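From: Fotini Sfakianakis
To: home-office list
Subject: Re: [home-office] Clear organizer on the desk, which size?

Hello Periklis, hello all,

On Monday evening Periklis Deligiannis wrote:

> I have the small desk from Giannakopoulos and I want to stop
> keeping my pens in a coffee mug. My wife says to buy the clear
> kind with compartments. I am afraid it will look like a shop
> counter. Also, does the clear plastic scratch the desk top?
> And do you put it at the back, or at the side of your writing
> hand? I have tried the side and I hit it with my elbow.
>
> Periklis

I will try to answer in the order of your questions, and please excuse me if I write too long.

First, the look. I had the same fear, and for one year I used a wooden box with a lid. The box was very nice, but I forgot what was inside it and bought erasers two times. A clear organizer does not look like a shop counter if you do not fill it completely. On a pale table you almost do not notice it. I would choose one where one section is taller than the other, so the long things can stand in the tall part and the short things don't disappear.

Second, the scratching. The plastic itself did nothing bad to my table. The problem was the sand and small dirt which goes under the box, and then you push the box and it makes lines. I cover the table with a large sheet of paper. Some people on this list use a desk mat, for example Iraklis has the gray one from Muvitel and is satisfied with it. I prefer paper. It is cheap, I can write a phone number on it, and when it is dirty I change it. I buy it from the roll and cut it a little longer than the table. 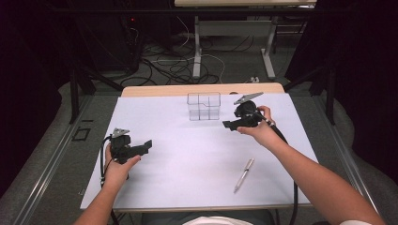

Third, the place. For me the far end of the table, near the middle, is the best. Both hands can reach it and the elbows stay free. At the side I had the same trouble as you. The only bad thing is that a pen does not always go back to its compartment when you must stretch for it, so mine often sleeps on the paper near my right hand. I have stopped fighting with this.

About the size, please measure before you order. I bought the Hivby one first, by the photo in the shop, and it was too deep. When I put it at the back, I had no place for an open folder in front of it. Filippos Dimitriou wrote in April that he leaves 10 centimeters free behind the organizer for the lamp cable, and this was good advice for me also. In the archive it is message 964, if you want to read the whole discussion. There is a list of shops in it, but I think the Ovov link does not work anymore.

For cleaning I use warm water and a little dish soap, and a soft cloth. Please do not use the rough side of the sponge. I did it once, and the wall which I cleaned is now cloudy.

I have one question of my own. Does somebody know how to keep the paper flat at the front edge of the table? I tried tape under the edge, but after some weeks it opens and the paper becomes curly where my arms rest. I do not want to use pins, because the edge is light wood and I would see the holes forever. Grigoris, I remember you had metal clips. Are they thick? My chair has arms and they pass very close.

Best regards,
Fotini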